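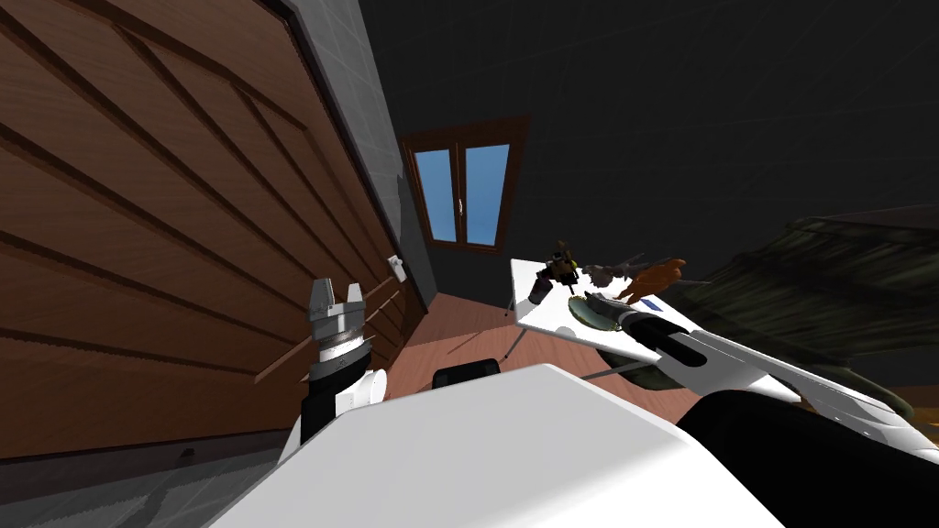 Friday – tilted camera runs, simulated room, table task

Carrying on from the entry on camera pose. The question is still whether the Plitorer policy copes when the view is rolled well away from level, or whether it has learned "down the image is down in the world" and falls over once that stops being true. Level results are in the earlier pages and I won't copy them here.

Set-up

Same room as before, same two-armed robot, same table with the olive-green dish and the clutter at the far side left in. The camera is rolled and everything else is held fixed. Arm start poses come from the usual list. The left arm has no part in this task, but its joints are still in the action vector, so the policy can move it if it wants to.

Two checkpoints:
Judmont – trained on level views only.
Tully – same data, with random roll added to the camera at training time. Same number of steps, same seed.

Task is to bring the right arm to the dish, grip the rim and lift. A success is the dish clear of the table and held until the episode timer ends. Touching the dish without lifting is logged separately as a contact.

Episode budget is 2493 for Judmont and 2749 for Tully. The numbers don't match because the Judmont job was stopped by the queue limit and I didn't think it worth restarting. Compare rates only, never raw counts.

Morning

First batch thrown away. The roll was being applied to the rendered image after the crop, which left black corners, and a policy could easily pick up on those. Moved the roll to the camera itself so the picture is filled to the edges. If anyone is using the Diltby branch of the renderer, check this before you trust anything from it. The setting is called roll_stage and it defaults to the wrong one.

Also found that the lighting seed was tied to the roll value, so every tilted episode at a given angle had the same light. Untied them. Earlier tilt results from that branch should be treated as suspect for the same reason, mine included.

After the fix

Restarted both jobs at 11.40.

Judmont gets worse steadily as roll goes up. At small angles it still reaches the dish but comes in slightly off, and the error is in the direction you would expect if it were reading image axes as world axes. At the larger angles the right arm often ends up over the wrong part of the table. It doesn't look random. When I plot the final gripper position with the roll taken back out, the points bunch together again, so the model is aiming consistently at a place that would be right in a level view.

Tully holds up much better on reaching. The spread of final positions hardly changes with roll. Lifting is a different story: contacts stay high, but lifts drop off at the steep end. Watching replays, the gripper gets to the rim and closes at a poor angle, and the dish slides. My guess is that wrist orientation is learned from fewer useful frames than position is, and the roll augmentation spreads those frames thinner still. I have no evidence for that yet beyond the replays.

Left arm: with Judmont it drifts in tilted episodes, with Tully it mostly stays put. I had been ignoring it. Added left joint travel to the log from episode 484 onwards, so the early part of both runs has no value in that column. Don't average over the blanks.

Things I'm not sure about

The wooden surfaces and the tiled wall both give strong straight lines, and the window is bright. Tully might be working out the roll from those and not from the table at all. That would be fine in this room and useless in a plainer one. Needs a test with the walls swapped for flat grey, same roll values, same seeds.

The clutter at the far corner of the table may matter too. Some of the Judmont misses finish near it. Could be attraction to the clutter or could just be where the wrong aim happens to land. Run with the clutter removed and see whether the bunch of points moves.

To do

Grey wall test, Tully only, 20 episodes per roll value to begin with, more if there is a difference.
No-clutter test, Judmont only.
Log wrist angle at the moment the fingers close, both checkpoints.
Change the default for roll_stage and put a warning in the Diltby readme.
Delete this morning's first batch from the shared disk – it is still sitting there under a name that looks valid.

17.15 – grey wall job queued. Config saved next to the replays. The wrist angle logging isn't in it, so the closing poses will have to be pulled from the joint traces afterwards.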